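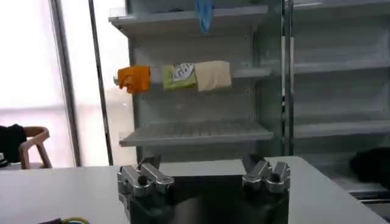
Utility shelving is open storage furniture used in workrooms, laboratories and storerooms to hold supplies in regular use. Metal units consist of upright posts and horizontal shelves, often with a front lip that stiffens the ledge. Soft goods such as cleaning cloths, disposable gloves and pouches are commonly kept on the middle shelves, within easy reach of a worktable. Shelf depths generally fall between 300 and 600 millimeters, with deeper units used for bulk storage.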